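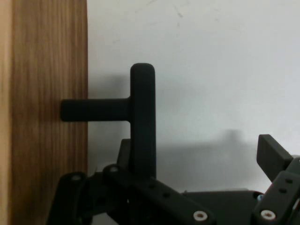
Drawers that stick

Most wooden drawers stick in August and behave again once the air dries out, so don't reach for the plane first. Take the drawer out, empty it and wipe the runners with a dry cloth. Look for shiny patches on the sides. Those are the spots that rub.

Rub a plain white candle along the shiny patches and the runners, 2 or 3 passes, then slide the drawer in and out until it moves freely. Bar soap works too but it picks up dust. Skip cooking oil, it goes gummy.

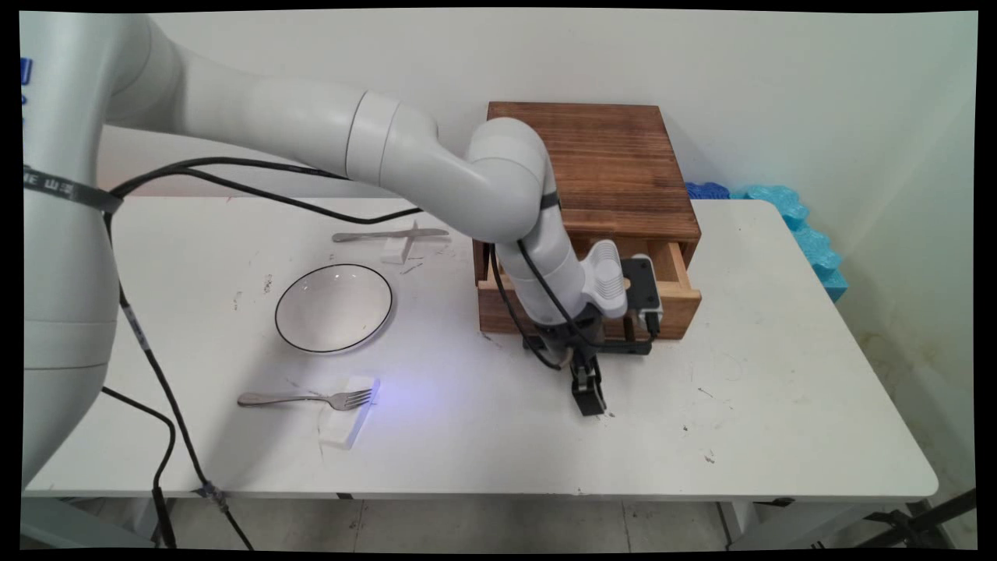

If wax doesn't help, sand the high spots with 120 grit on a block, going with the grain. Stop often and try the fit.

Loose handles

Tighten the screw from inside the drawer. If it just spins in the wood, dip a toothpick in wood glue, push it into the hole, snap it off flush and leave it overnight. Put the screw back by hand. A drill will strip it again.

Updated 7 April 2022 by Salma Erraji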